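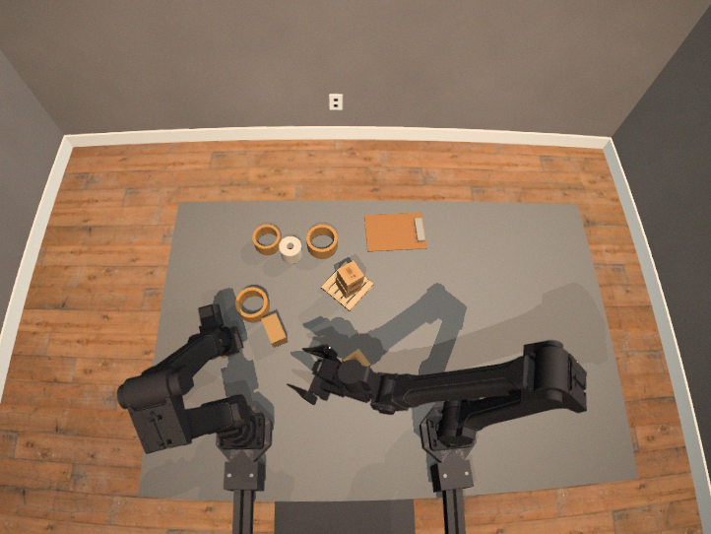
Home Projects Reports Students Contact

June 29, 2024
By M. Ásgeirsdóttir

Repairing old wooden floors in rented flats: project report

The aim of my project was to find out how tenants in the Gadorska district look after old wooden floors, and which simple repairs they can do without a craftsman. I chose this subject because I live in such a flat myself, and the floor in my room makes a loud noise at night.

I sent a short questionnaire to 80 households and visited 12 flats. Most of the buildings have pine boards which are older than the tenants. The boards become dry in winter, when the heating is on, and the gaps between them grow wider. In August they close again. Many tenants did not know this and filled the gaps in the cold months. The filler was then pressed out in summer.

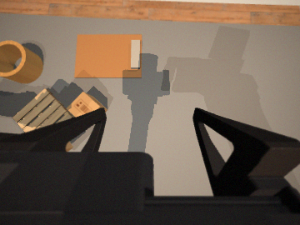 Floor planks with thin dark seams, along the far edge of a grey surface.

For the practical part I tested two ways to close a gap. The first was a paste of fine sawdust and wood glue. The second was thin strips of wood, cut by hand and glued on one side only. The paste was quicker, but it cracked after 15 days in the test room. The strips took me a whole afternoon and stayed in place until the end of the project. I must say that my cutting was not very exact at the beginning.

I also asked about noise. Talcum powder brushed into the joints helped in some flats - mainly where the boards rubbed against each other. Where a board was loose from the beam below, only a screw helped, and for this the tenant must ask the owner first.

The cost of materials was small. The wood shop in Plurov gave me offcuts for free, and I paid 810 crowns for glue, sandpaper and a hand saw.

A weak point of my work is the short time. I could not follow the strips through a full winter, so I do not know if they will hold. I would like to visit the same flats again when the heating season has started.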